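Grirum Robotics Club – cloth handling project gallery

The project began in November as an entry for the Fitatham student challenge, handling category. The rules ask for soft items to be picked from a container and placed on a flat surface. The club entered two teams, one led by Macarena Requena and one by Nicanor Henríquez, and both work from the same set of demonstrations recorded by hand.

Recording

Each team member records with the hand-held gripper before touching any code. A session is 26 picks. Picks that slip are kept and labelled as failures.

Finger linings have to be checked at the start of a session. Worn lining changes the grip on thin cotton more than on thick cloth.

Garments

The Navarrete set has four classes: towels, T-shirts, fleece and socks. Fleece is the slowest to record – the pile hides the edge of a fold, and a pinch near a hem often takes up several layers at once.
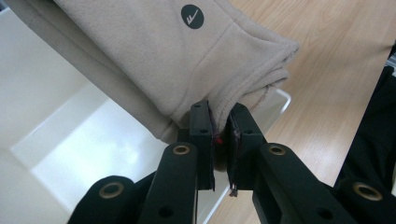

Operators are asked to approach with the fingers open, close on a single fold where possible, and pause before lifting. The pause gives the software a clean point at which to split approach from lift. Requena's team cuts the recordings there; Henríquez's team keeps them whole and trains on the full motion.

Scoring

Entries are marked out of 100. A dropped garment loses 4 points and a second attempt loses 2. Both teams will run on the Irnivach arm in the main workshop, using the same garments in the same order.

Last updated: 4th September

Contact the club | © Grirum Robotics Club | Back to top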